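Notebook, Hilla engine rig
September, started 6.40 am, kettle on before the dyno

Emil Hämmerli's note from last night says the pilot injector on cylinder two is "behaving". I have learned to read that as "was behaving when I left". Cold start on straight diesel, a fair puff of grey, settled in a minute or so. Lube pressure fine. Coolant 60 at the outlet before I let anyone near the gas valve.

Aim for today: get the gas share up at low load without sending half of it out the stack unburnt. The Lolik spends most of her working life pottering about the harbour at low revs, so a lovely set of numbers at full load is of interest mainly to us and whoever is printing the brochure.

7.30. First gas. Stepped up slowly at idle plus a bit. Soot on the filter paper dropped straight away, very pretty, Benoît has pinned the two papers side by side over the bench. Methane slip went the other way, also straight away. Did not pin that up.

Tried advancing the pilot. Slip came down a little, knock sensor got chatty on cylinder five. Backed off two degrees. Corentin thinks the charge air is simply too cold at this load and the flame gives up before it reaches the walls. He's been saying so since the Moulin job and I'm running out of ways to avoid agreeing with him. Will throttle the intake this arvo and see.

9.15. Lost an hour to the Tenex flow meter, which read zero with the engine plainly running on gas. Power cycled it. Read zero with more conviction. Josphat found the shield on the signal cable had been earthed at both ends, by me, in my own handwriting on the tag. Fixed. Have amended the tag.
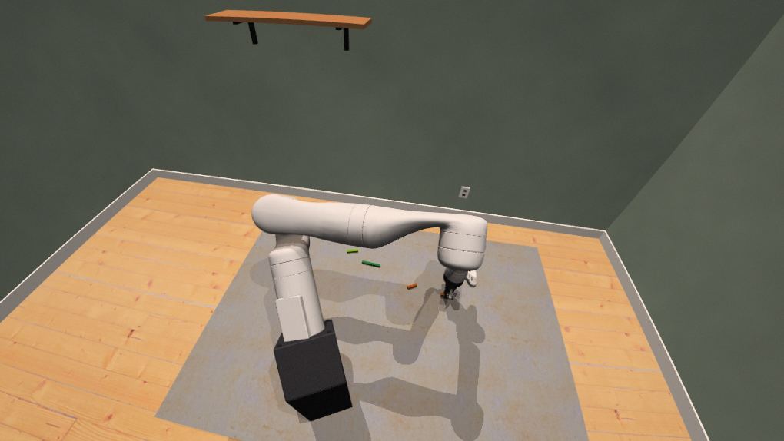
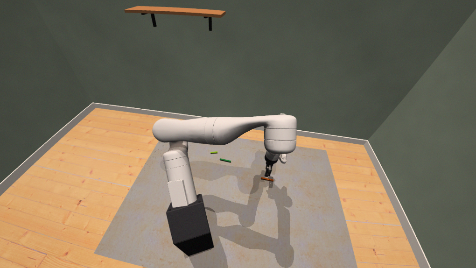
White arm over the grey mat, both renders.

10.50. Back on gas, meter alive. Held each point for 21 minutes this time, as Eulalia asked, so the exhaust temps could stop wandering. She's right that the earlier sweep was too hurried to mean much. I've struck it out in the shared log and left it legible, in case someone wants to learn from it or laugh at it.

Intake throttled after lunch. Exhaust temp up, slip down properly, knock no worse than before. Fuel penalty small enough that the skipper won't notice and big enough that the owner's accountant will. Colour of the exhaust: none that I could see against an overcast sky, so make of that what you like.

Tripped once on gas pressure, changeover to diesel took less than a turn of my head. Good. On the boat that's the bit that matters — she can be as clean as you please, but not if she goes quiet with a barge coming alongside.

To do:
Swap injector two anyway. I don't trust the word "behaving".
Ask Corentin for the charge air figures from Moulin, graciously.
Oil sample to the lab, we're nearly at 3000 hours on this fill of complaints about the sump gasket.
Slip analyser is due for span gas. Bottle 7 is the full one, the one next to the door is empty whatever its label says.
Benoît to check the vent mast clearance on the wheelhouse drawing before anybody cuts aluminium.

Shut down 4.20 pm, gas isolated and line purged, key on Josphat's hook.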